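Ticket 223 – Etikettendruck bricht nach Umstellung auf Culport ab
Status: gelöst, Beobachtung läuft
Eröffnet: 30.8.19
Priorität: mittel
Standort: Lager Girnard, Packbereich

Fehlerbild laut Meldung
Seit der Umstellung der Versandsoftware auf Culport druckt der Etikettendrucker an Packplatz 3 nur noch unvollständig. Einzelne Aufträge laufen sauber durch. Bei Sammelaufträgen bleibt der Drucker nach 10 Etiketten stehen, die grüne Leuchte blinkt, in der Warteschlange steht »wird gedruckt«. Erst nach Aus- und Einschalten kommt der Rest, dann aber teilweise doppelt. An den anderen Packplätzen tritt der Fehler nicht auf.

Umgebung
Drucker: Clutari, Thermodirekt, angeschlossen über Netzwerk
Software: Culport, Versandmodul, Arbeitsplatzinstallation
Etiketten: Rolle, Versandformat, weiß
Treiber: vom Vorgängersystem übernommen, nicht neu installiert

Schritt 1 – Papier und Sensor
Rolle gewechselt, Etikettensensor mit Druckluft gereinigt, Kalibrierung über die Vorschubtaste durchgeführt. Der Drucker zieht die Etiketten gerade ein und hält an der Lücke an. Testseite in Ordnung. Sammelauftrag erneut gestartet, Abbruch an derselben Stelle. Mechanik damit vorerst ausgeschlossen.

Schritt 2 – Netzwerk
Kabel getauscht, anderen Port am Switch verwendet. Dauerping auf den Drucker während eines Sammelauftrags, keine Verluste. Feste IP-Adresse geprüft, keine doppelte Vergabe. Der Fehler bleibt.

Schritt 3 – Auftragsdaten

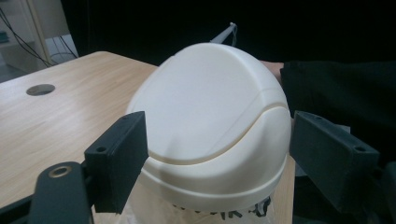

Als Nächstes wurde geprüft, ob der Inhalt der Etiketten eine Rolle spielt. Culport überträgt neben der Adresse auch das Feld »Artikeltext«, im alten System gab es das auf dem Versandetikett nicht. Zum Test wurden zwei Sammelaufträge mit gleicher Stückzahl angelegt. Der eine enthielt nur Artikel mit kurzem Text ohne Umlaute, der andere Haushaltswaren mit langen Bezeichnungen, darunter Kunststoffteile wie die weiße Haube mit der geschwungenen Naht und dem abgestuften Rand, im Artikelstamm geführt als »Haube gewölbt, weiß, Kunststoff, Oberfläche matt«. Beide Aufträge brachen gleich ab. Umlaute und Sonderzeichen werden richtig gedruckt, die Textlänge hat keinen Einfluss.

Schritt 4 – Zwischenspeicher
Die Druckdatei eines Sammelauftrags wurde auf dem Arbeitsplatz abgefangen und gesichert. Sie enthält alle Etiketten in der richtigen Reihenfolge. Culport erzeugt die Daten also vollständig, verloren geht etwas zwischen Warteschlange und Drucker. In den Anschlusseinstellungen war die bidirektionale Unterstützung aktiv. Nach dem Abschalten lief ein Sammelauftrag bis Etikett 121 durch und blieb dann stehen. Das ist besser als vorher, aber keine Lösung.

Rückmeldung vom Standort
Der Packplatz wird mit der geänderten Einstellung weiter benutzt. Große Aufträge werden bis auf Weiteres geteilt. Bitte keine Neuinstallation während der Packzeiten, der Abholtermin am Nachmittag muss gehalten werden.
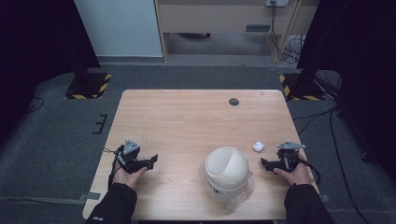 Die Neuinstallation des Treibers wurde deshalb auf den Abend gelegt. Alten Treiber samt Treiberpaket entfernt, Warteschlange geleert, Druckdienst neu gestartet. Danach die aktuelle Version von der Clutari-Seite installiert und den Drucker als neuen Anschluss angelegt, Protokoll RAW statt LPR. Beim alten Anschluss war LPR mit Bytezählung eingestellt, vermutlich noch aus der Zeit des Druckservers von Najafi, der seit der Umstellung nicht mehr in Betrieb ist.

Schritt 5 – Test nach Neuinstallation
Sammelauftrag gestartet, alle Etiketten gedruckt, keine doppelten. Zweiter Durchlauf mit eingeschalteter Statusrückmeldung, ebenfalls vollständig. Papierende wird jetzt am Bildschirm angezeigt, vorher kam die Meldung nicht an. Einziger Unterschied zum früheren Verhalten: Das erste Etikett kommt mit einer kleinen Verzögerung. Der Standort ist damit einverstanden.

Ursache
Der Anschluss an Packplatz 3 lief noch über die alte LPR-Einstellung. Die anderen Plätze waren bei der Umstellung bereits auf RAW geändert worden – dieser Platz wurde übersehen, weil der Rechner an dem Tag ausgeschaltet war.

Offene Punkte
– Checkliste für die Umstellung um den Punkt Anschlussprotokoll ergänzen
– Alte Warteschlange »Versand_alt« an allen Packplätzen löschen
– Doppelt gedruckte Sendungsnummern in Culport stornieren, Liste liegt beim Versand
– Ticket im September schließen, falls keine weitere Meldung eingeht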